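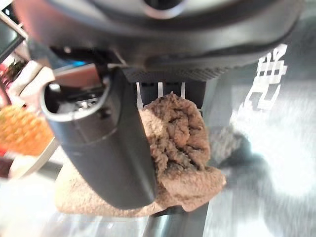

The gripper, close up

Call for Contributors: Biographical Dictionary of Women in Labor and Reform

The Arthorpe Biographical Project is looking for writers to research and draft short lives of women who took part in trade unions, suffrage groups, settlement houses, cooperative stores and related movements between the Civil War and the Second World War. Writers will be assigned subjects from a prepared list. Work on the next volume begins in March.

About the dictionary

The dictionary is a reference work for general readers, high school and college students, and local historians. The volume now being assembled will contain 800 entries. Most of the women in it do not have a full-length biography, and many have never had so much as an encyclopedia article. A good number left no personal papers. Their lives have to be put together from census schedules, city directories, union minutes, newspaper notices, court files and death certificates.

We have 200 subjects still without a writer. They include garment and tobacco workers, telephone operators, laundry workers, teachers who organized their colleagues, traveling speakers, editors of small papers, and officers of women's auxiliaries. The list leans toward the South and the Ohio Valley, where our coverage has been thin, but there are subjects from nearly every region.

What a contributor does

Each contributor takes on a set of 5 subjects. For each subject you will receive a folder containing whatever our staff has found so far. Some folders are thick. Others hold a single clipping and a note with a possible birth year.

You will be expected to:

Confirm the basic facts: full name, dates and places of birth and death, parents, marriages, children, and burial place where known.

Establish what the subject did, when, and in which organizations, with a source for each statement.

Write an entry in the house style, in the third person and the past tense.

Supply a list of sources at the end of the entry, separating manuscript and government records from printed ones.

Answer questions from the editor and the fact checker.

Where the record is silent, the entry should say so. We would sooner print "her schooling is not recorded" than a guess. Family stories may be used if they are labeled as family stories. Published genealogies and online family trees are useful for leads but cannot stand as the only source for a date.

Entries are short, and writers who are used to academic articles sometimes find this hard. There is no room for a review of earlier scholarship or for general background on the movement. If a strike or a convention needs explaining, one sentence has to do it.

Who should apply

We welcome applications from graduate students, librarians, archivists, retired teachers, union members, genealogists and independent researchers. A degree in history is not required. We do need to see that you can find a person in the records, weigh two documents that disagree, and write a clear paragraph.

Experience with any of the following is helpful:

Federal and state census records
Union proceedings and trade journals
County courthouse records
Newspapers on microfilm
Immigrant or foreign-language newspapers, especially Yiddish, Italian, German or Polish

Tell us if you live within reach of a state archive or a large public library and are willing to look things up in person. A lot of what we need has never been scanned.

Descendants of a subject may apply, and several have written good entries for earlier volumes, but we do not assign people their own relatives. If you see a family member on the list, let us know. The assigned writer may want to contact you about letters or photographs.
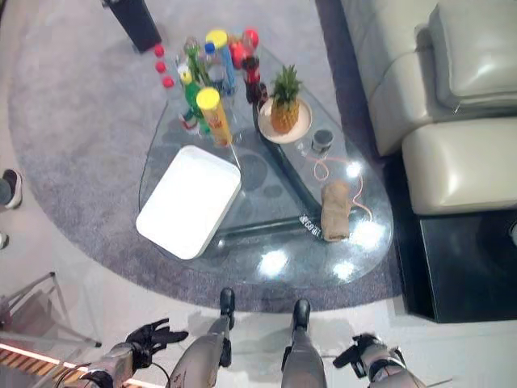 Writers who have taken part in an earlier volume do not need to send a new sample. A short note saying that you are available, with any change of address, is enough. Please also say whether you would be willing to take subjects outside your usual region. Several of the women on the list moved often, and it helps to have one writer follow a subject across state lines instead of dividing the work.

Training and support

New contributors attend 4 online sessions before they begin writing. The first covers the house style and the form of citations. The second deals with tracing women through changes of name, the most common problem in this work. The third is on union and reform sources, including the places where local minutes tend to end up. In the last, the group edits a draft entry together. Sessions start at 7 p.m. Eastern time and are recorded for those who cannot attend.

The project keeps a shared index of the newspapers and directories our staff have already searched, so that the same reel is not read twice for the same person. Contributors are asked to add to it as they go, and to note searches that found nothing as well as those that did.

Reasonable copying fees charged by archives and courthouses will be repaid if approved in advance. We cannot pay for travel or lodging.

Payment and credit

Contributors receive a flat fee for each accepted entry, paid when the entry has passed fact checking. The rate is set out in the contributor agreement, and you will see the agreement before you accept any subjects. Every entry is signed. Contributors also receive a copy of the printed volume.

Copyright in the entry is assigned to the project, but you keep your notes and may use your research in articles, talks or books of your own. Students who plan to use an entry as part of coursework should check with their department first.

Schedule

Subjects are assigned in March. A first entry is due before the rest of the set, so that the editor can return comments early — this saves rewriting later. Deadlines for the remaining entries are agreed between the contributor and the editor. If you fall behind, tell us. A subject can be passed to another writer without hard feelings, but an entry that simply never arrives holds up the whole letter of the alphabet.

How to apply

Send the following as a single document:

A letter of no more than one page saying what draws you to the work and which regions, trades or movements you know best.

A résumé or a plain summary of your experience.

A writing sample. A biographical piece is preferred, but a local history article, an exhibit text or a chapter from a family history is acceptable. Please leave the notes in.

The name of one person who can speak about your research.

Applications go to Mortimer Strickland, contributors' editor, through the form on the project's contributor page. Applications on paper are accepted and should be marked "Contributors" on the envelope. Please do not send original documents or photographs.

Applications are read as they come in. Everyone who applies will get a reply, though it may be slow during the busiest weeks.

Suggesting a subject

The list for this volume is nearly closed, but we still keep a file of names for the supplement. To suggest a woman who should be included, send her name, the place where she was active, and at least one source that mentions her work. She must be deceased. A woman who held a single office in a single local is eligible if there is enough on record to write from. You do not have to be a contributor to send in a name.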